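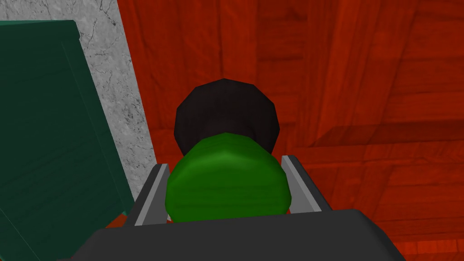

Terwood Housing Trust has confirmed that it will replace the kitchens in 1000 of its rented homes, beginning with the Prikach estate in September. The decision was approved by the trust's board at its autumn planning meeting and follows a survey of tenants in which 82 percent of those who replied named the kitchen as the room most in need of repair. Tenants will be able to choose their own colors and finishes for the first time. Combinations such as gray marble with a dark teal-green cabinet and reddish-orange wood mark a clear change from the plain white units fitted in earlier programs. Choices must be returned in writing before a home is given its start date.

The first stage will cover 60 homes on the eastern side of the Prikach estate, where most of the existing kitchens are the original ones. Work will then move to the Skedlow Road apartments and to the trust's smaller properties in the town center. A full list of addresses, with the expected order of work, is available at the trust's main office and will be sent by mail to every household included in the program.

The contract has been awarded to Fitzgerald, a building firm that previously carried out roof and window repairs for the trust. Under the terms of the agreement, each kitchen is to be completed within four working days, including the removal of old units, any electrical work and the fitting of new flooring. Households will be given a temporary cooking unit and access to running water for as long as the work lasts. The firm is required to clear waste from the property at the end of each day.

Mairéad Ní Bhriain, director of property services at the trust, said the program had been designed in response to comments received from tenants over a long period.

"Tenants told us that they wanted better storage, more space to prepare food and a say in how their own homes look," she said. "They also told us that previous works had gone on too long and that they had not been kept informed. We have written both of those points into the contract, and we will report on them every quarter."

Rents will not be raised to meet the cost of the work, which is to be paid for from the trust's planned repairs fund. Tenants who have already replaced a kitchen at their own expense, with the trust's permission, may decline the offer without affecting their right to future repairs. Those who made changes without permission are asked to contact the property services team before their survey visit.

A surveyor will call at each home to take measurements and to check the condition of pipes and wiring. Visits will be arranged by letter, with morning and early evening times available. Lower counters, easy-grip handles and pull-out shelves can be provided for tenants with a disability or limited movement – these items are supplied at no charge and do not require a separate application. Requests should be made during the survey visit if possible.

Oisín Mac Suibhne, who chairs the Prikach Tenants' Association, welcomed the announcement but said that members would be watching the timetable closely.

"People here have waited a long time for this and they are pleased to see a start date," he said. "There are still questions about storage during the work, especially for families in the smaller apartments, and about what happens when a survey finds damp. We have asked for written answers to both."

The trust said that where damp or faulty wiring is found, repairs will be completed before the new kitchen is fitted, and that the household will be given a revised date. It has also agreed to provide packing boxes on request and to consider help with storage in individual cases.

Samples of the available doors, counters and floor coverings will be on display at the Prikach community hall, where trust staff will be present until 7 p.m. to answer questions. Tenants who are unable to attend may ask for a home visit or a printed brochure, which is also offered in large print.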